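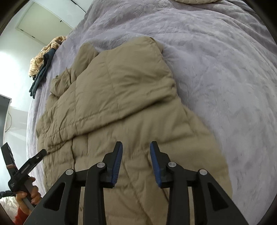

Hand-held grippers and a quilted comforter, bedding task.

Progress report to the Colel fund
Student Robotics Club, folding project
9 January 2019
Prepared by Divina Mercado, club adviser

You asked for a plain account of where the project stands, so I will start with the part I like least. The proposal promised that by now the club would have a robot arm folding bedding with a policy trained on student demonstrations. We have the demonstrations. We do not have the folding, and I am no longer sure the second follows from the first as easily as our application claimed.

What has been done

The students work in pairs with two hand-held grippers, one in each hand, and fold or straighten whatever is on the bed. Giang Võ and Sơn Đỗ rebuilt the finger linkages in August after the first set jammed too often to be useful. The current fingers have blue ridged pads, which Giang prefers to the smooth ones we started with. I have asked for a side-by-side test of the two. So far I have her opinion and a page of notes, and neither would convince me if I were paying.

The club has recorded 1066 demonstrations against a target of 3000. Thu Lại reviewed them over the break and rejected 34, mostly for dropped corners that were never picked up again. I suspect the real number should be higher. Her rule only catches outright failures, and plenty of the clips she kept show a student poking at the same crease for a long time before moving on.

What has not been done

Training on the Dinetti arm has been tried twice. The first run produced an arm that hovered. The second did take hold of a towel and pull it, in a direction no student had ever pulled one. Hưng Trương believes more data will fix this. He may be right, but "more data" has been the answer to every question since the project began, and I would like to see it tested on a small task first.

Thick quilted bedding is the hardest material we have attempted. It bunches, it hides its own edges, and the grippers tend to take one layer when the student wanted two. The proposal treated a comforter as a large towel. I wrote that sentence myself and I would take it back.

Spending

Parts are within budget. The line for the Clolleo software license is unspent because the students found they could do the labeling without it. I would rather return that money than look for a way to use it.

Next period

Recording is limited to towels until the arm can fold one in front of a visitor. Sơn will run the pad comparison, with Thu scoring it. The 12 students now enrolled will each write up one failed attempt. If the towel task is still not working at the next report, I will recommend that the arm work be dropped and the remainder of the grant go to the gripper design, the one piece I would defend today.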